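Stetura: festival trip notes and listings, the README

Last touched July 30, 2025

Hi, and welcome to the folder! Stetura is my collection of notes from arts festivals: what I saw, where it was, what I paid, how the seats treated my back, and whether I'd go again. It started as a pile of programs with scribbles in the margins and it's now a set of plain text and CSV files that other people have started asking for, so I figured I'd better write down how it works before I forget it myself.

The notes cover theater, opera, dance, photography shows and the odd puppet thing in a parking lot (I love the odd puppet thing in a parking lot). There are 66 entries. Most of them are mine. The rest came from Yaqin Yu, who goes to far more dance than I do and writes much better about it, and from Fredy Guzmán, who mostly sends me photography exhibitions and complaints about wall labels.

What's in the folder

shows.csv is the main file, one row per show or exhibition.
venues.csv has the rooms, with notes on stairs, restrooms and how early the doors open.
reviews/ holds the longer write-ups as text files, named by entry number.
programs/ is for scans of printed programs, but only the pages I have permission to share, so it's thin.

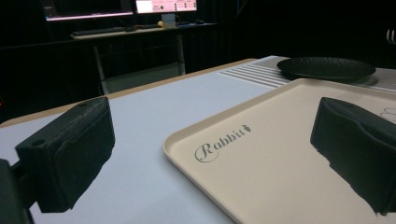

The columns in shows.csv go like this. The first is the entry number, which never changes once it's given out, even if I delete the entry later (so yes, there are gaps in the numbering). Then title, company or artist, festival, venue, and form. Form is one of theater, opera, dance, photo, film or other, all lowercase please. After that comes price_paid, which is in local currency with no symbol, and currency, which is the three-letter code. If the ticket was free I put a zero. If I've lost the receipt I leave it blank, and a blank does not mean free! Brayan Nina made a lovely chart of ticket prices last year and treated every blank as zero, and Dokberg came out looking like the cheapest festival on earth.

The rating column is a number from 1 to 8. I know, I know. It used to be 10, but I never once gave anything a 1 or a 2, so I chopped those off the bottom and slid the rest down. If you have an old copy from before the change, subtract 2 from each rating and you're there. Yaqin doesn't believe in ratings and leaves them blank, and I've stopped nagging her.

seen_by is who actually sat in the seat. Please keep this one honest. I don't take entries based on somebody's cousin raving about a show, however good the cousin's taste is.

The festivals

Dokberg is the big one and it's where I got hooked. It runs across the whole town, with opera in the old grain exchange and photography in pretty much any building with a flat wall. If you go, stay on the harbor side, because the last tram leaves before the late shows let out and the walk uphill is a slog in dress shoes.

Vullow is smaller and scruffier and I like it more every time. It's in September, it rains, and the shows are in school gyms and church halls. There was a three-person version of a big tragic opera there, with one accordion for the orchestra, that I still think about when I'm doing the dishes. Entry 41, if you want to read me gushing.

Zoëga is all photography. Please keep the two dots over the e when you add entries, as I've got three spellings of it in there already and the search doesn't catch the plain one. Zoila Restrepo had a set of portraits of ferry workers there that was hung way too high, in my opinion (Fredy's too, at some length), and was still the best thing in the building.
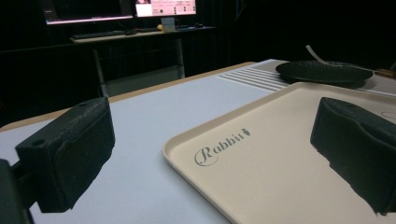 Serving tray on a white-topped table.

How the longer reviews work

Each file in reviews/ starts with the entry number and the writer's initials on the first line, then a blank line, then the text. There's no set length. Mine run long when I'm annoyed and longer when I'm happy. Spoilers are allowed, but put the word SPOILER on its own line first so people can bail out.

I fix typos in other people's reviews and leave everything else alone, opinions included. Alcides Palomino and I disagreed so completely about the Vullow opera that there are now two reviews for the same entry, 41a and 41b. Mine is 41a. Read both, he's funnier than I am.

Known problems

Start times before I moved to the new spreadsheet are a mess. Some are the time on the ticket and some are when the thing really got going, and I can't tell them apart anymore.

Accented letters break if you open the CSV by double-clicking it. Import it as UTF-8 and they come out fine.

The restroom notes in venues.csv are out of date for the grain exchange, which was being renovated when I was last there.

I see a lot more opera than I should and hardly any film, so please don't use this to work out what's popular. It'll tell you what I like. 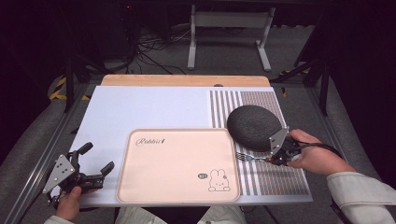
Adding your own entries

Yes please! Copy the last row of shows.csv, change what needs changing, and send me the row along with the review if there is one. Don't pick your own entry number, I'll do that at my end so we don't collide. Give me a couple of weeks, and longer than that in September, when I'm in a church hall in the rain.

Using the notes

Share them, quote them, print them out for the train. Just credit the person in seen_by, and ask before you reuse anything from programs/, where the rights belong to the companies. If you spot a mistake, send me the entry number and what's wrong with it. I do read everything, usually at breakfast.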